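**Budgeting for a cell that picks wire harnesses and round PCBs out of bins – where does the money go?**

*Posted by Zerkgate, 28 September 2018*

Hi all. I run a small assembly shop and my boss has finally said yes to putting a gripper arm on our kitting bench, as long as I can hand over a budget before January. I've never bought one of these before and I'm a bit lost on what to put money against. The arm price is easy, you just ask for a quote. It's everything else!

The job is small harnesses (red and black wires plus a twisted green-yellow pair, with little white plugs) and red circuit boards with a hole in the middle. They come out of yellow plastic bins and need to end up side by side on the bench, one board and one harness per kit. We do 197 kits on a good day, by hand.

I've got two quotes so far. One includes a camera on the wrist and parallel fingers, and the other leaves both as "customer supplied," which makes it look a lot cheaper than I think it is. Views of the work from down by the fingers: 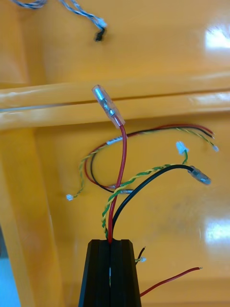
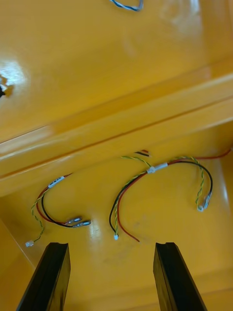 Harnesses in the two above, boards in the two below.
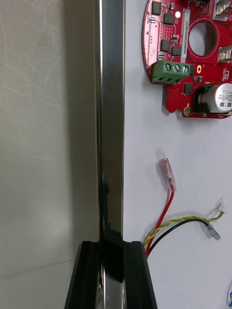
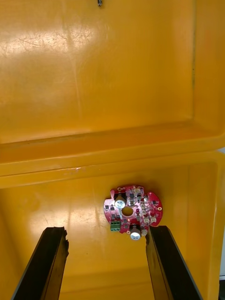 My worry is that I'll spend the whole pot on the arm and have nothing left for bins, lights, spare fingers and so on. How do you split it? And is it worth paying for the fancier fingers up front, or do you start plain and upgrade? I'd like to ask for the right number once, because going back for more is not a fun conversation around here.

---

**Jirkier**

I went through this with a connector job a while back, so take what's useful.

Split it in half before you do anything. Half for the arm, gripper and camera together, half for everything that isn't the arm. People laugh at that and then they spend it anyway. My second half went on lights, bins, a decent bench that doesn't wobble, guarding, and a big lump for somebody's time to set it up and babysit it. The babysitting line is the one I got badly wrong. I put down a few days and it was most of a season.

A few things for your parts in particular:

- Glossy yellow plastic throws glare all over the place. Price matte bins now, or a matte liner. Liners are cheap and I'd try those first. Diffused lighting goes on the same line.
- Loose harnesses hook onto each other. Before you pay for cleverer picking, ask your supplier what they'd charge to send them laid flat in trays. Mine wanted so little per piece that I felt silly for not asking sooner.
- Boards are the easy half as long as you only grab the edge. Keep the fingers off the tall parts and the terminal block. I'd buy plain fingers with swappable tips, and 2 spare sets of tips with the first order. They get chewed up faster than you'd think and shipping on a rush order is painful.
- Lids. If your bins have lids that stand up behind the opening, check the arm can reach in at the angle it needs. I lost a corner of reach on every single bin and had to buy a riser.

On the two quotes, make the cheap one fill in the missing lines in writing. Then compare. I bet they land closer than you expect.

Last thing – do the boards first and leave the harnesses on the hand bench until you trust it. You can put the harness part in the budget as its own phase, and bosses like phases.

---

**Gál**

just rent one for a bit?? we did that and sent it back, saved a fortune. wires are horrible, boards fine

---

**Nanau**

Agree with Jirkier on most of it, less so on the half and half. We came out closer to a third on the arm, but we needed a lot of guarding since people walk past the bench all day. Depends on your floor.

I'd add a line for scrap. You're going to pinch some terminals and scratch some boards while it's being taught, and those boards can't be cheap. We used dead boards from returns for the teaching and I wish I'd saved more of them. Start a box today! Same for harnesses, keep every reject, because you want the weird bent ones to practice on as well as the nice ones.

Also ask each vendor to run your own parts before you sign. Send them a bin of 101 mixed pieces, exactly as they arrive at your door, no tidying. One of ours came back with a lovely video and it was all parts they'd straightened out by hand first. We bought from the other one.

And find out who pays for the service visit after the first year. Ours was on page nine of the contract.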